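Flu vaccination at Teldale Health Centre: questions and answers

Last updated 31/08/2020

We receive many calls on this subject every autumn, so we have put the most common questions on one page. Please read it before you telephone the reception.

When does the vaccination start?

We begin when the first delivery is in our fridge. The main sessions are planned for November. Patients in the priority groups get a letter first, and everybody else can book after that.

Who is in the priority groups?

People of 65 years and older, pregnant women, people with a long-term illness of the heart, lungs, kidneys or liver, people with diabetes, and those who care for a person at home. If you think you belong to one of these groups but you did not receive a letter, ask at the desk. Sometimes our records are not complete, especially when you moved to us recently from another practice.

Where do I have to go?

There are two places this year. Patients with a surname from A to L go to the health centre in Teldale. Patients from M to Z go to the Onellow community hall, where we have more space for the queue. Families with different surnames may come together, just choose one of the two places and tell us when you book.

How many vaccines do you have?

The first delivery is 600 doses. From these, 162 are kept apart for house visits and for the residents of the Farouk care home. A second delivery is ordered, but we do not have the date yet.

Do I need an appointment?

Yes. We cannot accept people without an appointment this year, also not at the end of the session. You can book by telephone in the morning or with the form on this website. Please give your date of birth and a telephone number where we can reach you during the day.

What must I bring?

Your letter if you have one, and your own face covering. Wear a shirt or blouse with sleeves that go up easily – it saves time for everybody behind you. You do not need to bring your medicine list unless you take blood thinners.

I have a cold. Can I still come?

A light cold without fever is usually no problem for the vaccine itself. But with a cough, a fever, or loss of smell or taste you must stay at home and arrange a coronavirus test first. Call us and we will move your appointment. You will not lose your place.

Does the flu vaccine protect me against the coronavirus?

No, these are two different viruses. The flu vaccine helps only against flu.

Can I get flu from the vaccine?

No. The injection for adults contains no living virus. A sore arm, a little headache or feeling tired for one or two days is normal. If you are worried, or if it lasts longer, speak to our nurse Yaneth Huanca.

I am allergic to eggs. What should I do?

Tell us when you book. Dr Hazem Gaber will look at your file and call you back. Please do not wait until you are already in the chair.
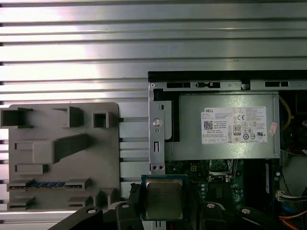

Can my child have the vaccine here?

Children are vaccinated on separate afternoons, and for most of them it is a spray in the nose. A parent or guardian must be present. Ask for Hala Naciri, who makes the planning for the children.

I cannot leave my house. Will somebody come to me?

Yes, if you are registered for house visits. Jagadeesh Thevar and Stijn Mulder do the visits in both villages. They telephone before they come and they carry a badge with a photo. You may ask to see it.

Do I have to pay?

For the priority groups it is free. Other patients can ask at the desk for the price – we do not send bills afterwards, so please pay on the day, by card if possible.

How do I cancel?

Call extension 228 and leave a message with your full name. This line is open day and night. If you cancel one day before, we can still give your place to another patient.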